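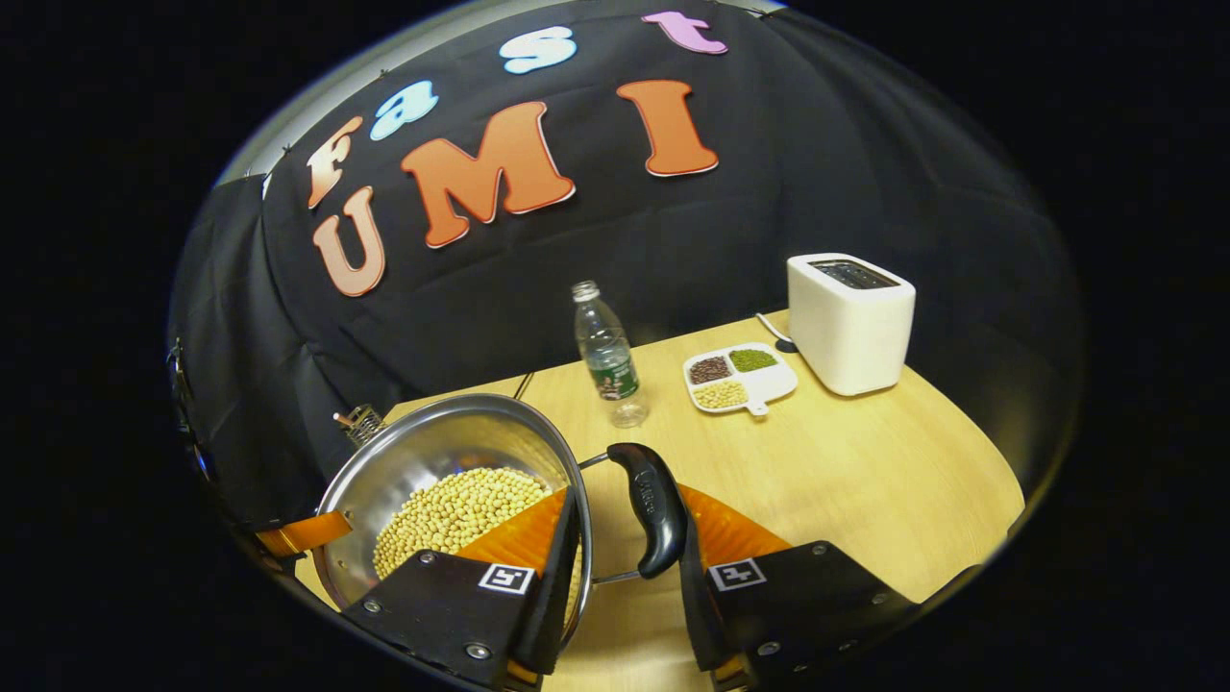 Budgeting for hand-held gripper stations

From the Pralliron Open Handbook of Workshop Automation

Budgeting for hand-held gripper stations is the part of planning a robot learning project that deals with the money, floor space and spare parts needed before any recording can begin. A hand-held gripper station is a place where a person carries out an everyday job, such as tipping beans out of a pot or putting a spoon back where it lives, while holding a tool with the same sort of fingers that a robot arm will later use. A camera on the tool records the work, and the recordings are used to teach the arm. The subject sits somewhere between laboratory purchasing and kitting out a small kitchen, and people who come to it from either side tend to be surprised by the other half.

Background

For many years a workshop that wanted a robot to learn a household task had to buy the robot first. The arm, its controller, its mounting frame and its safety fencing were ordered together, and the recording was done by steering the arm from a distance, slowly and with a good deal of patience. Hand-held tools changed the order of purchase. A group can now buy the tools and the tables, spend a season recording, and leave the arm until there is something worth teaching it.

One of the earlier written accounts of planning in this way comes from Ognjen Golob, who looked after equipment at the Flevau workshop and kept a purchase diary that was later passed round rather widely. Golob had been given money for one arm and asked to make it stretch. He put the arm off until the following year, bought tools and tables in its place, and noted with some feeling that the biggest argument of the spring had been over toasters.

What is bought

Most budgets divide the station into the tool, the bench, the props and the computing. The divisions are a matter of habit and vary from one place to another. Feyisa, for instance, lists its lamps under computing, for reasons that go back to an old order form and have never been put right.

The tool. This is the largest single item in the early months. The price covers the body, the fingers, the camera and its lens, and whatever carries the recordings away at the end of a session. Fingers are commonly sold in pairs, with soft pads on the inner faces and small square printed markers that let the software work out how far open the fingers are. Pads wear, and they wear faster on hard, narrow things like pan handles than they do on bottles or cloth. A buyer is well advised to ask for the price of pads alone, as some sellers will only supply them with a whole new finger, and over a year the difference can be painful. Markers are cheap, but they do get scuffed, and a sheet of spares should go on the first order.

The bench. An ordinary wooden table does very well. It should be steady, of a height that suits the people using it, and deep enough that a pot can be swung about without knocking into whatever stands behind. A plain cloth backdrop is usual where the rest of the room is busy, and dark fabric is popular for the simple reason that it is easy to come by and hides its own creases tolerably well. Clips, clamps and straps are nearly always left out of the first budget and bought in a hurry afterwards, generally at a worse price. Golob's diary has a page given over entirely to clamps.

The props. These are the things that get picked up, poured, opened and put down again: pots, trays, cutlery, water bottles, small kitchen appliances. Dried beans are much liked for pouring tasks. They keep well, they sweep up, and different kinds can be told apart by colour, so that a sorting task needs little more than a divided tray and a trip to the grocer. Props ought to be bought in duplicate where the shape of a handle matters, because shops change their stock without warning and a replacement pot with a slightly fatter handle can upset weeks of careful work.

The computing. Recordings take up a great deal of room. Storage should be priced for the whole project from the beginning, together with a second copy kept in another building.

Working out quantities

The usual starting point is the number of good recordings wanted for each task. A figure of 1000 is often pencilled in for a first attempt at a pouring task, though the right number depends very much on the task and on how fussy the robot's owners intend to be. From there the planner works backwards to hours at the bench, and from hours to tools and tables.

The method taught at Pretasik, and set down by Joar Söderlund in a short guide for new staff, allows 40 usable recordings to a session and limits a session to 90 minutes. Söderlund was firm on the second figure. Hands get tired, a tired hand grips differently, and the recordings made at the end of a long afternoon were the ones most often thrown away. His guide also asks that the time for resetting the table be written down as its own line. Gathering beans back into a pot is slow work, and a plan that forgets it will run late from the first week - a lesson Pretasik learned the hard way, by the guide's own cheerful admission.

Three tools for every two tables is a comfortable ratio, and it is the one Söderlund recommends. The extra tool covers for repairs and can be lent to anyone who wants to try out a new task without holding up the main work.

Running costs

A station costs money even when it is standing quietly in a corner. Pads, markers, cables, batteries where these are used, dried goods and cleaning materials all need topping up, and it is sensible to give the person at the bench a small allowance to spend without asking. At Feyisa this allowance is settled every Wednesday morning over tea, and the arrangement has outlived several more formal ones.

Wages are the heaviest cost by far once the tools are paid for. Budgets drawn up by engineers have a way of treating the operator's time as free, particularly where the operators are the engineers themselves, and the habit makes hand-held recording look cheaper than it is. A fair comparison with a steered arm should count the hours on both sides.

Renting and sharing

Some workshops rent their tools by the month. Renting suits a short trial, but the terms should be read with care where wear on the fingers is concerned, and it should be settled in writing who owns the recordings. Sharing between neighbouring groups is also common. Flevau and Pretasik shared a set of tools for a time, and the main difficulty was with calibration, as each place had its own way of setting the fingers and neither was willing to give it up. They got round it in the end by buying separate fingers and sharing only the bodies.

Common oversights

Delivery times for lenses are often longer than for any other part. Electrical testing of second-hand kitchen appliances has to be paid for, even if the appliance itself came from somebody's cupboard and will never be switched on. Shelving for props between sessions is worth having in the first order, labelled, with room to grow. Lighting deserves its own line too, and lamps of the same make should be bought for all the tables together.

See also

Choosing a first robot arm
Finger pads and their care
Storage planning for video recordings
Kitchen props, buying and keeping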